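Terkwood Spoken Recipes: README

Category: Open Data > Language & Food

A collection of home cooks talking through their recipes out loud, typed up word for word. Version 2 is up! 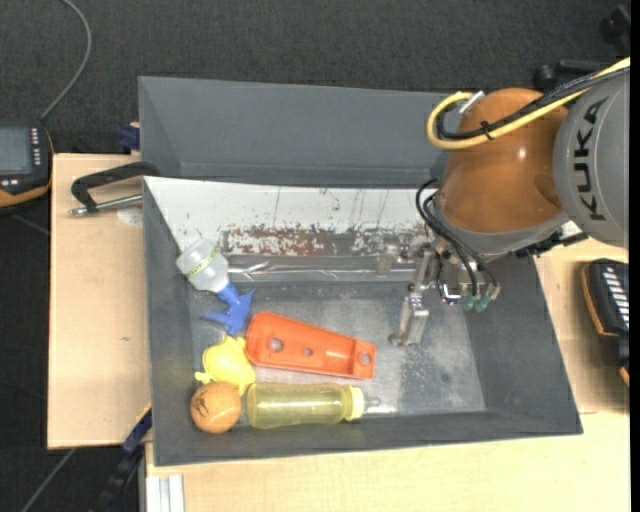

Athina Tsolakis wrote in to ask whether we could keep the false starts, where a cook says "a cup of flour, no wait, two," as those were her favorite part of version 1. Yes! They're all in, marked with a tilde.

What's in it

- 474 recipes, one text file each
- 12 regions, listed in regions.csv
- notes.txt, with spellings for dishes that never had one (please read it, the dumpling section alone is a joy)

The longest file runs to 900 lines and covers a single fish soup from Lisovmont. I love it.

How to use it

Open the files in any text editor. Lines starting with # are the interviewer, everything else is the cook. Amounts are left as spoken, so expect "a good handful" and "till it looks right." The Govon files also have a second column with a plain English version.

Known problems

The Walczak batch has some doubled lines near the end of each file. Oven temperatures mix Fahrenheit and Celsius and we haven't sorted them yet. If you want to take that on, please do!

Next update planned for March.

Share (12) | Comments (2)

Related
Govon Market Songs
Lisovmont Place Names, Old and New
Walczak Kitchen Word List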